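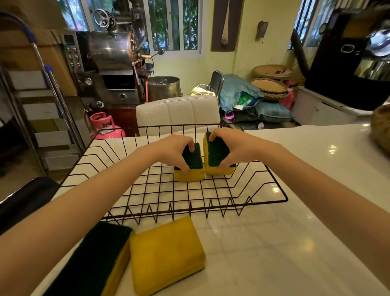 **Figure 1.** Bimanual sponge racking seen from head height. Two sponges stand on edge in the wire rack, two more lie flat on the counter.

## 4. Collecting the demonstrations

I should say up front that I wrote most of this section from the team notebook, and the notebook is not a calm document. There were five of us on the student project (me, Etelka, Fanni, Donnie and Mared), and everyone had their own idea of what counted as a good demonstration. What follows is what we settled on, plus a fair bit about how we got there, which I think is more useful to another club than the final numbers in Section 5.

### 4.1 Why sponges

Our project, Tilano, came out of the robotics club's June planning meeting, where the challenge was to pick one household task that needs two hands and teach it to a two-armed robot from human examples. Fanni wanted folding towels. Donnie wanted to peel a banana, and he still does. I pushed for the dish rack because it looked easy and I wanted us to finish something!

It is not that easy. A sponge squashes when you grab it, so the place your fingers end up is never quite the place you aimed for. The kind we used has a yellow foam body and a dark green scouring layer, and the two materials behave very differently: the foam gives, the green side barely does. If you let go while the foam is still squeezed, it springs back and the whole thing can hop sideways or fall over. On top of that, our rule was that a sponge has to stand upright on its long edge inside the rack, so a sloppy release means a sponge on its face and a failed episode.

We also liked that sponges are cheap, light and can't hurt anybody. Our first-year members could do hundreds of repetitions and the worst outcome was boredom (which we did measure, sort of, see 4.5).

### 4.2 The task as we wrote it down

The written task went through a lot of versions. The one we froze on 17 September 2025 reads like this:

1. Start with the rack on the counter and all sponges lying flat in front of it.
2. Pick up one sponge in each hand.
3. Stand both sponges on edge in the rack, side by side, toward the back.
4. Let go with both hands and pull back until neither hand is over the rack.
5. Repeat with the remaining pair.

Figure 1 falls in step 3 for the first pair. Both hands come in from above, with the fingers on the green scouring pads. The pair that's left is in front of the rack, one green side up and one yellow side up, and that mix is on purpose. We asked people to vary which side faced up at the start, because in our early practice batch they were all lying green side up and Etelka pointed out (quite loudly) that a policy trained on that would have no clue what to do with a yellow one.

Step 4 caused the longest argument of the whole project. Mared thought an episode should end the moment the sponge was released. I thought it should end when the hands were out of the way, so the camera gets a clear look at the result. We tried labeling a small batch both ways and the late ending was so much easier to judge that Mared changed his mind on the spot – I have this in writing.

### 4.3 Where we worked

We recorded at Kocsis, a coffee roasting room, on a white marble-like counter with a big stainless steel roaster standing behind it. Géza Bozsik, our faculty advisor, arranged the room for us, and we kept to the hours when no coffee was being roasted.

I had worried about the background. It's busy: chairs, shelving, bags, baskets, windows with greenery outside. A lab bench with a gray curtain would have been simpler, and I did suggest the curtain. Géza's view was that a model which only works in front of a curtain is a model for curtains, and he asked us to leave the room as it was between sessions and just note anything large that moved. So we did that. The notebook has a page called "chairs" and it's the longest page in there.

The counter was a bigger deal than the background. It's glossy, and the ceiling lights show up in it as bright spots. The rack is thin black wire, and its shadow falls on the counter in front of it. For a person none of this matters, you just see a rack. For our first hand tracker, the shadow of the zigzag wires along the front edge was almost as attractive as the wires themselves, and it kept placing the front of the rack too close to the wearer. We didn't fix this with lighting. We fixed it by having Fanni hand-mark the rack's corners at the start of each session, and then not letting the rack move until the session was over. If somebody bumped it, the session ended there and we started a fresh one with new corners.

### 4.4 How each session ran

One person did the task wearing the head camera, and a second person sat off to the side with the notebook and a kitchen timer. A session was 35 episodes, and after that you swapped, no exceptions. We picked that number after Donnie tried a double session and his last ten episodes were basically him throwing sponges at a rack.

Instructions for the wearer were kept short on purpose. We told people:

- Bare forearms, sleeves pushed up past the elbow.
- Keep your head pointed at the rack, even when you reach for the next sponge.
- Move both hands together where you can.
- If a sponge falls over, leave it and finish the episode.

The last one felt wrong to everybody. You see a sponge flop over and your hand just goes and fixes it, that's what hands do! But we wanted failures to be clean failures. A separate batch, which we called the Flatine set after a very tired misspelling of "flat line," was recorded just for corrections: there the wearer knocks a standing sponge over and then puts it right. Keeping the two apart meant we could add the corrections to training later and see what they did without anything else changing.

"Keep your head pointed at the rack" also needed practice. Most of us naturally look at the thing we're about to pick up, so the camera swings down and to one side and then back up. Etelka found a nice trick for this, which was to have new wearers do a few episodes while reading out loud from a card propped up past the rack. After that they'd stop looking down so much. We took the card away before recording.

### 4.5 Checking the episodes

Every episode was watched by two of us, neither of whom had worn the camera for it. Each checker answered three yes-or-no questions: did both sponges of each pair end up standing, were both hands visible when they gripped, and did the rack stay put. When the two checkers disagreed, the episode went to Géza, who is fair but slow.

In total 42 episodes went to him. Most were about the word "standing." A sponge leaning on the back wires with its bottom edge still on the grid floor – is that standing? Half the team said obviously yes and the other half said obviously no. Géza ruled that leaning counts if the sponge stays where it is after the hand is gone, and we rechecked the older sessions under that rule. I'd advise any other student group to have this fight on day one instead of in the middle, as we did.

Of those 42, he accepted 19 as successes, moved 17 to the failure pile and threw out the remaining six, where a forearm was blocking the view of the rack and he couldn't tell. The blocked views bothered us, so we went looking for a pattern. They nearly all came from wearers who crossed one arm over the other to reach a sponge on the opposite side. When both forearms come in from the lower corners of the view and stay on their own side, as in Figure 1, the grip and the wires around it are easy to see. We added "don't cross your arms" to the instructions and the problem mostly went away.

As for boredom, Mared had wearers rate it after each session on a scale he drew himself, with little faces. I'm not going to pretend this is science. Still, the bored sessions had faster releases and more fallen sponges, and I'd keep the faces if we did it over.

### 4.6 From hands to grippers

The robot, which the club calls Adico, has two arms and two-finger grippers, so a human hand pose can't just be copied over. We boiled each hand down to three things: where the middle of the grip is, which way it points, and how far apart the thumb and fingers are. All the rest of the hand gets thrown away. I found this a little sad after so much careful filming, but it worked better than the fancier mapping Donnie and I spent most of a month on.

Grip opening was the weak spot. From above, the fingers often hide the thumb, and then the tracker has to guess the gap. With a stiff object you could fill in the known width and move on. With foam you can't, because the gap depends on how hard the person is squeezing. Fanni's fix was to use the moment right before contact and the moment right after release, when the hand is usually easier to see, and draw a smooth curve between them. The gripper then closes along that curve until its motor current goes over a small limit. It's a rough approach and it does tend to pinch a bit hard, but a sponge forgives you.

Timing carried over better than I expected. People almost never let go with both hands at exactly the same moment. One hand opens first, and the second one follows after a tiny delay. We first treated that as noise and lined the releases up, and Adico promptly got worse, with the two grippers bumping into each other as they backed out of the rack. Putting the delay back in fixed it. Etelka wants to study that properly next year, and she's already claimed the title for it, so I'll leave the details to her and go on to the training setup in Section 5.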